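Golf Doesn't Need Another Putting Lab

Every September the same email lands in my inbox with a new logo on it. This year's came from Dandik, which wants me to know that its putting studio at Guerra can tell me, in 70 minutes, why I miss from six feet. I can tell them for free. I miss because I'm 58 and I practice twice a month.

I went anyway. The session cost $300 and I'd been complaining about these places for long enough that I figured I owed one of them a visit. Samina Yousafzai, who runs the place, was patient with me. She had me hit putts on a flat strip of turf, then showed me a chart of where the face pointed at impact. It pointed left. My playing partners have been telling me this since the Clinton years.

Then came the pitch. A Zonard putter, fitted to my stroke, $900 with the grip. I asked how many strokes a round it would save somebody like me. She said it depended on the player. Fair answer, but the brochure on the counter wasn't nearly so careful.

My complaint isn't with measuring things. Tour players have every reason to chase half a degree, and they have the hours to do something with it. What I doubt is that half a degree means much on the greens at Dendidmont, where the seventh slopes one way in the morning and, I swear, another after lunch. Flat turf indoors has no spike marks. It has no four-footer for a press with Sohail Arain jingling his keys behind you.

Sohail, by the way, putts with a blade he bought used before his kids were born. He plays over 200 rounds a year, which may be the whole secret. He has never seen a chart of anything.

The argument I keep hearing from the fitting crowd is that data can't hurt. I'm not so sure. For three weeks after my visit I stood over every putt thinking about my left wrist, and I three-putted greens I've owned for a decade. The wrist was fine. I was the one who needed to stop looking at it.
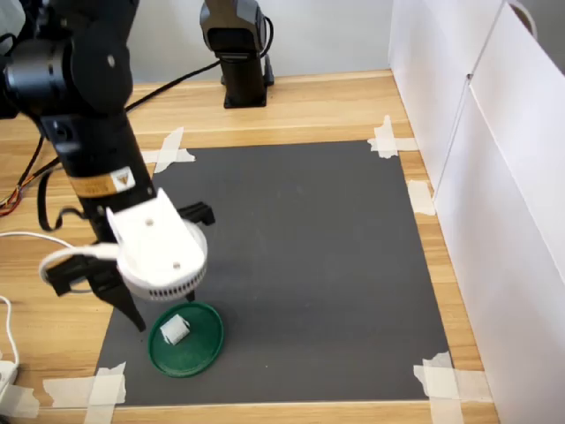

A robotic arm with a two-fingered gripper.

Clubs are now talking about putting these studios in their own basements and adding the cost to dues. Before Dendidmont's members vote on that, I'd like somebody to show us scores. Ordinary members, a full season, before and after. If the numbers are there, I'll write the check and a correction. Until then, spend the money on the practice green, which has needed new drainage since I joined.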